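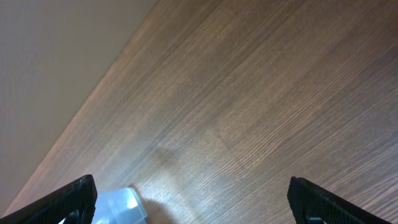 It will drop things, Zoia Pasichnyk told me before I had my coat off, and when it does I'd like you to leave them where they fall. I said I would. I had driven up to Gunow in January on roads I would have preferred to see in May, and I was ready to agree to nearly anything that came with a chair and a radiator.

The radiator, as it happens, is a point of some pride at Vernier. Vernier is the shared workshop at 1112 Barbu Street, and for its first winter it had no heat to speak of, so the members soldered in gloves with the fingertips cut off. Now there is a fat old cast-iron thing under the window, and that's where people stand when they are thinking, or when they want to look as if they're thinking while a print finishes. The bandsaw lives behind a curtain of clear strips. The coffee is bad and plentiful. Someone had left a cello, in its case, against the drill press, and it was still there when I went home.

Dirby lives at the far end, on a brown wood tabletop. Dirby is a robot arm with two black fingers and a small camera at the wrist, and Pasichnyk has been building it in the evenings, after work, for longer than she meant to. The name came from a niece, who was asked for something dignified.

What she wants from it sounds modest when you say it fast. She wants it to pick up small plastic things and put them down again somewhere else, without knocking them over and without being told beforehand exactly where they are. I have a drawer at home full of small plastic things and I can move them around all day with half my mind on the radio, so it took me an hour or so of sitting beside her to understand why a grown woman might spend her evenings on this and come back the next night for more.

"People see the arm and they want to talk about the arm," she said. "The arm was the easy part! I mean, I cried over the arm, but it was the easy part. It's the last inch."

The last inch is where the fingers are. The first pair she made were smooth, and she is fond of them in the way you might be fond of a first car that caught fire. They held a block of wood well enough. They held a tennis ball. Give them anything slick with straight sides and it would squirt out like a watermelon seed, sometimes clear across the bench. So she made another pair with a fine texture on the gripping faces, and then she made them again with a slightly different slant, and then (she has the grace to laugh about this) she went back to the earlier slant and found she liked it better.

Clear and milky plastic is her current obsession. To you or me a frosted little lump of the stuff is easy to see, sitting there on the wood. To a camera it can be a bright corner, a bit of blue, and a shadow that looks a good deal more solid than the thing casting it. Early on, Dirby went for the shadows. It would come down with great care and close its fingers on a patch of empty table, then carry nothing at all across to the other side and set the nothing down gently. Pasichnyk has video of this, and she showed it to me with the sound off while a kettle boiled behind us.

The tabletop doesn't help. It has a tight, streaky grain and just enough sheen to throw the ceiling light back at you in a pale patch. I asked why she didn't paint it, or lay down a sheet of black paper and be done. She gave me a look my mother used to give me over the piano.

"Then it works on black paper," she said. "My kitchen table isn't black paper."

The bill

I'm always nosy about money, and she was kind about it. The arm, as it stands, has cost her $384, and she keeps the receipts in a cookie tin. The motors were secondhand and took the largest bite. The wrist camera was a birthday present to herself. The finger pads cost next to nothing apiece, though she has made so many that she'd rather I didn't ask for a total, so I didn't. Membership at Vernier is extra, and she would be paying that anyway, she said, for the company and for the bandsaw, in that order.

She came to all this sideways. Her day job is repairing hearing aids, and you can see it in how she handles a screwdriver, close in and with her elbows tucked. The habit of her trade is to change one thing and then listen. She does the same with Dirby. A pad gets swapped, and nothing else is touched for the rest of the evening. The speed comes down a notch, and the pads stay put. It's slow going, and there were stretches that afternoon when very little happened for 20 minutes together apart from her writing in a green notebook and me eating the pretzels.

I liked those stretches more than I had expected to. Other members drifted over, looked, offered a theory and drifted off to the radiator. One of them was sure it was the lighting. One of them was sure it was never the lighting and told a long story about a conveyor belt that I didn't follow, though it had a good ending involving eggs. Pasichnyk wrote down both theories. She told me later that she tries everything anybody suggests, on the grounds that her own ideas got her the smooth fingers.

What it's for

Sooner or later somebody asks what the thing is for, and that afternoon it was me. I had been putting it off. It can be an unkind question to ask a person in the middle of making something.

She didn't mind it. There are uses, she said, and she named a few: sorting the tiny lidded boxes that hearing aid parts come in, handing things up to a person whose grip has gone. She'd like to get to those. Her father's hands shake now, and he was a clockmaker, and she said this while tightening a screw and didn't say any more about it. But she also just wants to see it done. She wants to come in on some ordinary evening, put something awkward and see-through on the wood, and go make the bad coffee without watching over her shoulder.

By then the window had gone dark and the bandsaw was quiet. She opened the notebook to a clean page, wrote the time at the top, 5:40, and spread Dirby's fingers wide for another try. I had dropped a pretzel on the floor by my chair, and I left it there, as agreed.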